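Consumer Evidence, Unit 4: What a clothing label is worth
Handout to go with the Wednesday lecture

Read this before the seminar. The reading list is on the module page and I won't repeat it.

1. Where we left off

Last time we looked at food labels, where the law is fairly strict and the testing is fairly public. Clothing is a different business. Fibre content has to be declared, and it is mostly declared correctly. Nearly everything else on a swing ticket is put there because the seller wanted it there. "Soft-washed", "easy care", "responsibly made", "keeps its shape": ask of each one what would have to happen for it to be false. If you can't think of anything, it isn't a claim and you can't be misled by it in the ordinary sense, though you can certainly be charged for it.

2. The Sultamel ticket

We will use the Sultamel T-shirt range as our running case. The ticket makes four statements:

Tested to 100 washes
Colour stays true
Preferred by 433 of 500 wearers
Made with care for the planet

Take the first. Tested to 100 washes tells you that somebody washed a shirt 100 times. It does not tell you what state the shirt was in at the end. A shirt that fell to bits at wash seven could still be put back in the drum and "tested" another 93 times. I am not saying that happened. I am saying the words leave room for it, and words on tickets are chosen by people who know how much room they leave.

You should also want to know the temperature, the detergent, the load, and how the thing was dried. Tumble drying is where a lot of cotton goes wrong, and it is very often left out of wash tests.

3. The wearer trial

433 out of 500 sounds splendid. Preferred to what, though? The leaflet doesn't say. It might be a rival's shirt, an older Sultamel shirt, or no shirt. Nor do we learn how the wearers were picked. If they were existing customers who answered an email, they were people who liked the brand enough to open its emails.

Then there is the matter of when they were asked. A new T-shirt feels nice out of the packet. Ask again after a winter of use and you would have a figure worth printing, which may be why such figures are so seldom printed.
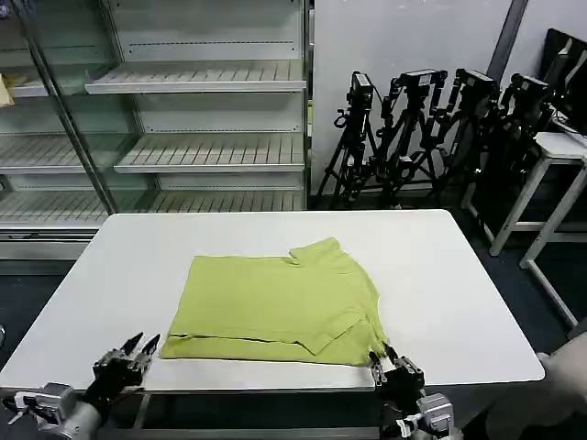
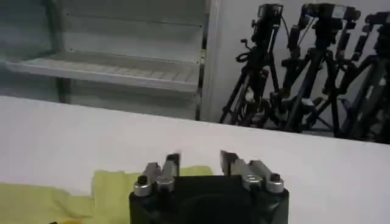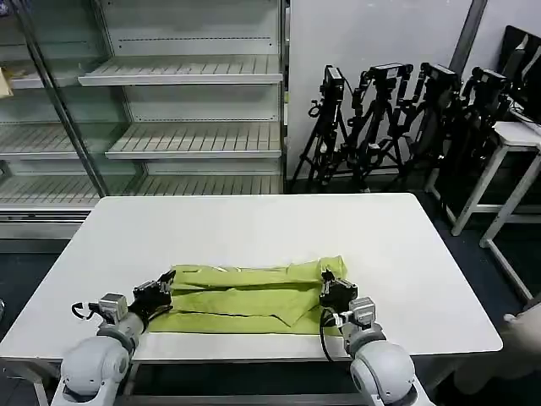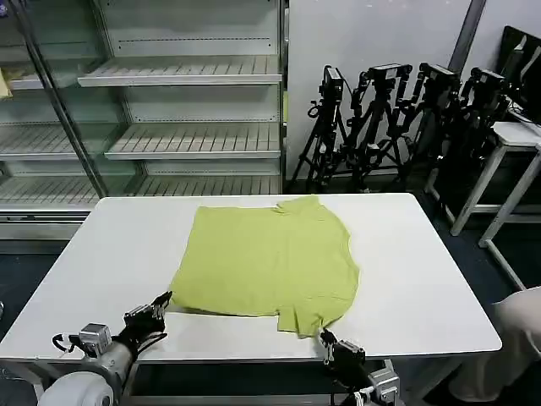 Unit 4, illustrations. The yellow-green T-shirt on the table: first and last pictures.

4. Colour

"Colour stays true" is the weakest of the four. There are decent ways to measure fading: you compare a washed piece with an unwashed one against a set of grey steps, under a fixed lamp, and write down the grade. Bamen, the other range in your pack, gives a grade on its ticket. Sultamel gives an adjective. Bright shades are a hard case, and a grade for navy tells you very little about lime.

Be careful with Bamen too. One grade is printed for the whole range, and I doubt that every shade earned it.

5. Who did the testing

Both ranges name Pillay as the test house. Students tend to relax when they see an outside name. Don't. The test house tests what it is sent, in the way it is asked to, and the client decides which results go on the ticket. The Pillay report may be perfectly sound and the ticket still useless -- these are separate questions and I will mark them separately.

The Mitcombe survey (in the pack) is sometimes quoted as showing that shoppers "trust" tested clothing. Look at how the question was put. People were asked whether testing was important to them. Hardly anyone says no to that.

6. For the seminar

Bring one label from something you own. Write down each statement on it and, next to it, what evidence would change your mind. Half a page is plenty. Please don't bring trainers again -- we spent most of last October's session on soles.

The essay title goes up after the seminar.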